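The pillow shift

Tuesday, 7:40 a.m. and Kurniawati Teoh already has both hands in the leader arms. Coffee going cold on the windowsill. She's on episode nine of the morning and she isn't happy with six of them.

"Too slow," she says, and scraps another. Foot pedal, beep, start over.

Teoh is a teleoperator at Holteo, a small outfit that teaches two-armed robots to tidy up houses. She used to run a hotel housekeeping crew. Now she spends four hours a day, split in 2 shifts, moving a pair of lightweight arms on a stand while a heavier pair across the room does whatever hers do. Every move gets recorded. Joint angles, video, how far the fingers are open. Feed enough of that to a model and in theory the robot does it alone.

In theory. The pillow task is at 556 good episodes and Booker Haverford, who runs the training side, wants more before he'll show it to anyone.

"Folding a towel, everybody does folding," Haverford says. He talks fast, eats standing up. "I wanted the living room. Stuff people leave where they sat."

So, the living room. Holteo rents a furnished house for it, on a street the staff call Judurura after the bakery on the corner. Real couch, real light coming in and changing all day. The software that logs the sessions is called Clundico and it crashes. Twice while I was there. Teoh didn't even look up the second time, just waited with her arms in the air.

What makes a good episode? Ask three operators, get three answers. Teoh's is no hesitating. If she stops to think, the robot learns to stop there too, and it'll hang over a couch like it forgot what it came in for. Haverford showed me one of those from December. It stood there for 15 seconds. Painful to watch.

She also mixes up her starts on purpose. Pillow on the seat, pillow wedged in the corner, pillow face down. Same ending everytime, different beginning.
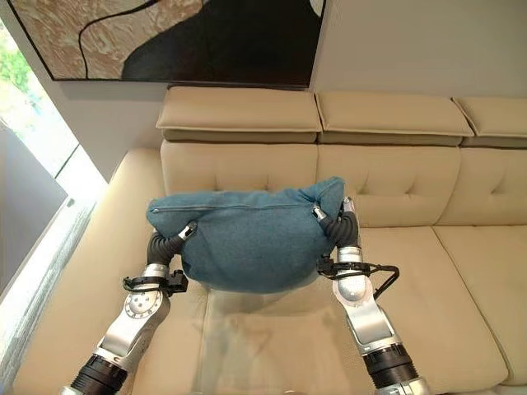 Two hands are harder to teach than one, and Teoh has strong opinions about it. New operators pick a boss hand and let the other one tag along, she says, and the recordings come out lopsided. Her rule is to meet in the middle. With the blue pillow she brings an arm in from each side and squeezes, keeping it up over the seat cushions, and the belly of the thing sags however it wants. The corners are the trouble. One folds in, one gets pulled up to a point. She can't feel any of it through the leader arms, there's no force coming back, so she reads the wrinkles instead. Deep creases near the fingers, ease off a little.

I got a turn. Dropped it. Dropped it again. My elbow wanted to lift and the robot's elbow went right along with it, which was unnerving. Third try I got the pillow upright for a second or so and then shoved it over with the other hand.

"Delete," said Teoh, already reaching for the pedal.

Next up is blankets. Haverford is less cheerful about blankets. A firm called Guerra has offered to sell them gloves that buzz when the gripper touches something, and he's tempted, but gloves are sweaty and the operators tried a pair last year and hated them – Teoh wore hers for one shift and put them back in the box.

She'd take a better chair first. She has asked for the chair in writing.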